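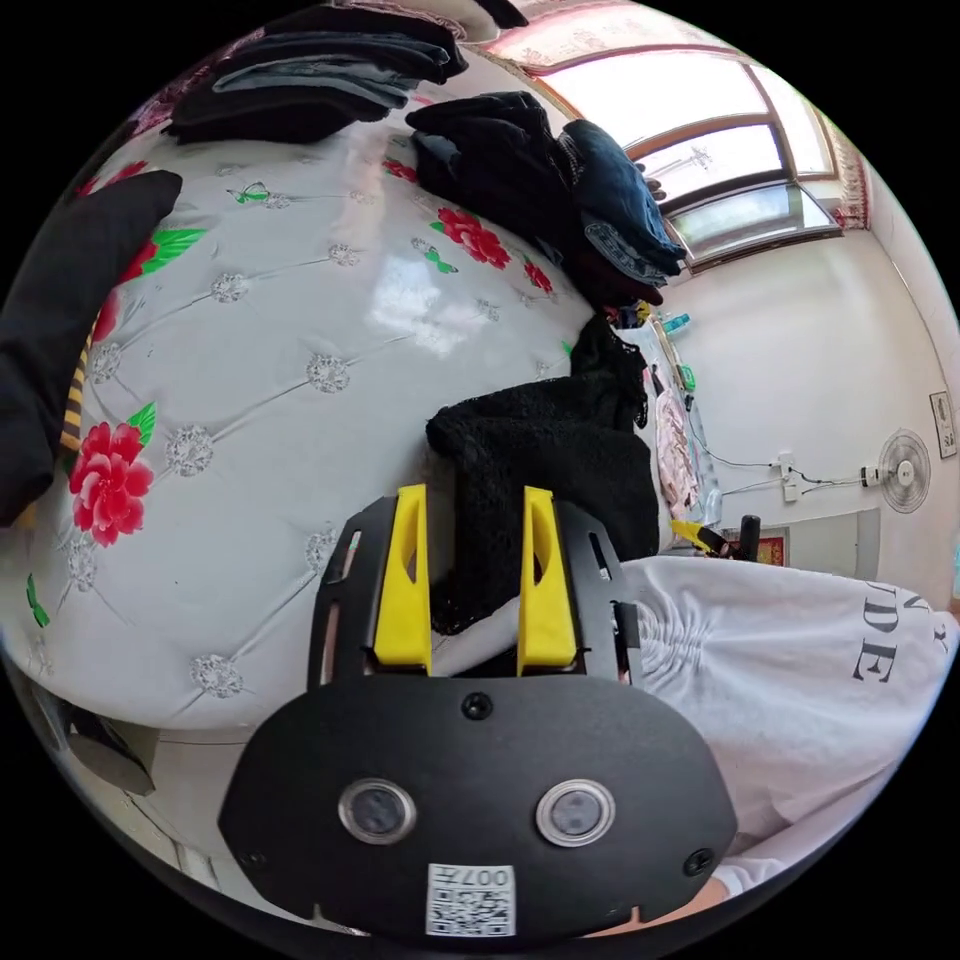

September, morning, second go at the bedroom clothes

Coffee first, then clothes. I'd promised myself I'd get through the whole bed before lunch and I more or less did, so this is me writing it up while I still remember what I decided.

Last time I sorted by person and it was a mess, because half of us share the dark stuff anyway. So today I went by how a thing folds. Jeans fold into a brick and stay there. Plain dark tops fold fine too, and if you line up the hems they stack nicely against the wall at the back of the bed. I put the denim in one pile with some black things and kept the rest of the dark clothes, the black and the gray, over toward the left side. Ileana Chiriac told me to use the wall as a bookend and she's right, the piles lean on it and don't slump every time somebody sits on the mattress.

The trouble is the black open-knit one. I love it, but it will not fold! It's all holes, so it has no edges to speak of, and when I get one side flat the other side creeps off toward the wall. I tried the file fold (useless), then the in-thirds fold from the Odudby sheet, which is meant for cardigans and probably works on cardigans. What helped in the end was laying it out fully, arms crossed over the front, and rolling it from the bottom up. Not tight, or the knit stretches. It took me 4 tries to get a roll I'd be willing to put in a drawer. Note for whoever does this next – do the open knits first, while you still have patience.

Also, watch the bedspread. The quilted one with the red roses is pretty, and I'm not giving it up, but those sparkly little buttons grab at anything with a mesh. I caught a loop on one and had to work it loose with a fingernail. No damage that I can find. Next time I'm putting a plain sheet over the top before I start, or at least over the half I'm folding on. The tufted diamonds are sort of handy for lining up hems, though, so maybe leave a strip showing along one side.

Light was good the whole morning. That window does most of the work, and black on black is hopeless without it. I tried sorting the same sort of pile at 9 one evening under the ceiling bulb and ended up with a navy sock in with the blacks, which Lazăr then wore to work.

Time: the plain folding went quickly, 13 minutes by the kitchen timer. The knit alone ate almost as long again, which is silly for one piece of clothing.

Still to do:
– the white one with the black lettering on the sleeve. The sleeve is gathered, so don't press it flat. Hang it, I think. Ask Ileana.
– the windowsill. Things have collected there again and I'd like the pink cloth down and into the wash.
– find a box for Nino's outgrown jeans. The Prustetti ones are the right height but the lids don't stay on if you overfill them, so stop 2 fingers below the rim.
– label the shelf. I keep saying this.

Stopped a bit before noon. Piles are going in the dresser after lunch, dark tops on the left, denim at the bottom where the drawer is deepest.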